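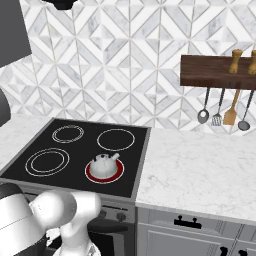 Galtbridge has put its kitchen simulation package, Prullell, on general sale, after running it with a small group of customers since last September. The package lets developers try out a robot arm on household cooking jobs before any hardware is bought or a real hob is switched on.

Prullell comes with 16 kitchen layouts and 11 ready-made tasks. These include putting a kettle on a burner, turning a hob knob, opening a drawer and moving pans between the cooker and the worktop. Worktops, tiles and cupboard fronts can be changed from a menu, and so can the place where the arm is mounted. Users who want their own tasks can write them in a plain text file, which the program checks for mistakes before it loads.

Two licences are offered. The basic one covers a single computer and all the layouts. The team licence adds shared storage for recorded runs and lets several people work on the same kitchen. Both include updates for 2 years. Prices are given on request, and colleges pay a lower rate.

Decha Onsri, product manager at Galtbridge, said the stove tasks had taken the longest to get right. "A kettle is a small thing on a flat surface, and customers wanted to know which ring it was on and whether that ring was lit," he said. "We redid the burners twice."

Mirnach, a kitchen equipment firm that took part in the early trial, used the package to compare mounting positions for an arm beside a cooker. It found the layouts easy to edit but asked for better handling of liquids. Pouring is still limited in this version, and Galtbridge says it is working on it.

Sales and support in South East Asia will be handled by Kongkaew. A trial copy with one kitchen and the kettle task can be requested from either company.

22 June 2022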